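Projects > Cloth and Home > Irkside Folding Table Gallery

The Irkside Folding Table

I have been looking forward to putting this page together since the winter! The folding table started as a bare corner and a pile of clean shirts that never quite made it into a drawer, and it has turned into my favorite spot in the whole place. Parisa Kiani picked the fabrics, Jirayu Panyasiri did most of the measuring, and I got to do the fun part, which was messing everything up and smoothing it out again.

The page grew a lot longer than I planned. I put in the notes from our sessions so you can get a feel for how we work with the cloth, the covering and the tubs. If you sew, fold, sort or just like a good print, I think you'll find something to enjoy.

The covering

We went through four prints before we settled on the floral. The first was a plain canvas that showed every bit of lint. The second was striped, and stripes are wonderful for lining up a hem, but after an hour of staring at them I wanted to go and sit in a dark room. The third was a check that Jirayu loved and Parisa did not. Then Parisa unrolled the flowers and we all went quiet for a second.

It's called Barnuvik, and the ground is off-white with leaves and fern sprigs in a gray-brown that reads very soft from across the room. Then come the round peach-orange flowers, scattered about so your eye keeps landing on a new one. I love it with nearly every color we've laid on top. Navy looks sharp, mustard gets a little lost, and anything in the blue-green family sings.

A tip if you are covering a table of your own: iron the cloth first, let it cool flat, and only then pull it tight. We skipped the cooling part the first time and had a ripple down the middle for two months.

Teal on flowers

The teal was Parisa's suggestion and she was so right. I'd been pulling out whites and creams all morning, thinking a busy print needed something quiet over it, and she just shook her head and handed me the brightest thing in the stack. 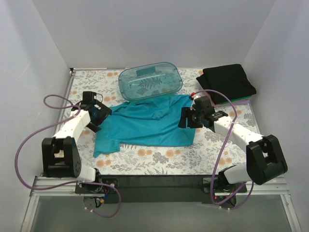 Teal laid sideways over the Barnuvik print, gathered at the top and nearly straight along the lower edge, with the see-through tub behind it.

What gets me every time is the pair of orange blooms just below the hem. You couldn't place them better if you tried! And look at how the creases run in toward the center while the middle panel stays fairly smooth. I could spend a whole afternoon on creases like that (and I have).

The bunched fold near the upper middle is the kind of thing I used to flatten out straight away. Now I like to leave a fold like that until last. Get the long edges sorted, bring the sleeves around where you want them, and very often the lump in the middle opens up with one gentle pull.

The tub

I'm a big fan of clear containers. The one at the back of the table is a transparent blue-green with a nice thick rim, and with nothing in it you can see a fern from the print right through the bottom, which makes me happy for no good reason at all. We tried wicker for a while and it snagged a knit. We tried a cardboard box, and that lasted until somebody set a mug down in it.

For size, go by your biggest folded item and leave a hand's width all around. If you have to squash a shirt to get it in, all that careful folding was for nothing. Jirayu rolls his instead, and I'll admit they stand up very neatly in a row, although he and I have agreed to stop discussing it over lunch.

Folding notes from the table

Shirts with sleeves go down front first, shoulders away from you. Smooth from the center out with flat palms, then tuck each sleeve in along the side seam. Fold the sides in, bring the hem up to the collar and turn the whole thing over. I've been doing it that way since my aunt's shop in Jammont, where the shelf was 10 inches deep and everything had to fit it exactly.

Slippery fabrics want a slower hand and a cooler room. Jersey wants to be left alone for a minute after you spread it out — it shrinks back on itself a little, and if you fold too soon your edges drift. Heavy cotton will forgive you almost anything.

The pale gray walls were a late decision too. We had a warm cream up for a while, and it turned every photo a bit yellow and made the off-white in the print look tired. Gray lets the orange come forward. Parisa wants to try a deep green behind it next and I am very nearly talked into it.

Coming up

In May we're swapping the floral for a Chaimongkol indigo that has been sitting in its wrapper on my shelf, begging to be used. I want to try linen napkins on it first, then the big tablecloths, and I'd love to hear which colors you would lay over a dark ground. My money is on coral.

Filed under: Fabric & Prints, Folding, Storage Ideas, Color

Contact | © Irkside Folding Table | Back to top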